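Consumer Behaviour and Household Goods
Handout 4: Does tidying save money?
Notes by Alvar Midtbø

Read before the November seminar. Bring a calculator and a bad mood.

1. The claim

The storage trade tells us that an organised home wastes less. You find what you own, so you don't buy it twice. You see your food, so you eat it. The Skarkico leaflet handed out last time puts the saving at 254 a year per household, in pounds. It does not say who was asked, how the waste was measured, or what the households spent on boxes to get there. Until somebody shows me the other side of that sum I treat it as advertising.

2. The Lamville survey

Lamville is the better source, which is faint praise. Forms went out to 600 homes and 246 came back. Think about who returns a long form on cupboards. I would guess people who are rather proud of theirs. The answers are also self-reported, and most of us are poor at remembering what we threw out last month.

Note the wording of question 3: "Since organising your kitchen, have you wasted less food?" A person who has just spent a weekend on the job is not likely to say no. Compare it with a plain request to weigh the bin.
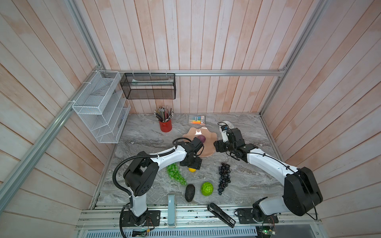
The next problem is what counts as storage. Söderlund uses "any product sold for the purpose of keeping other products", and the trade likes this because it makes the market look large. It is a poor guide to behaviour. A wire-mesh desk organiser fixed up on a wall with cable ties is still a desk organiser on the receipt, whatever it ends up doing, and sales data will file it under office supplies. The same goes for jam jars, shoe boxes and biscuit tins, which cost nothing extra and appear in no figures at all. If the free sort of storage works as well as the bought sort, the case for buying gets thin. None of our sources tests this.

3. Visible food

The second half of the claim is that food kept in sight gets eaten. Zaltotance sells open bowls and racks on this basis and quotes a trial in 525 kitchens. I have asked for the method twice and received a brochure twice.
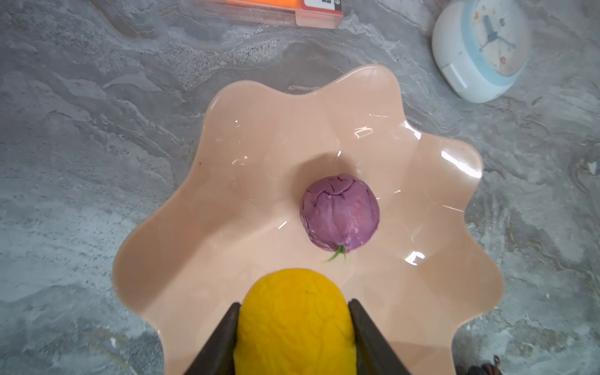 Sight may well matter for biscuits. For vegetables I am less sure. Onions and potatoes keep best somewhere dark and airy, so leaving them out on show could shorten their life while making the cook feel virtuous. Any fair trial would have to separate the kinds of food and run for longer than a fortnight, as new habits tend to fade once the novelty goes.

4. For the seminar

Rewrite question 3 so that it does not beg for a yes.

Work out what share of the Lamville forms came back and say what you would want to know about the homes that kept quiet.

Find one storage product whose maker gives a proper method for its claims. I have not managed it, and would be pleased to be shown up.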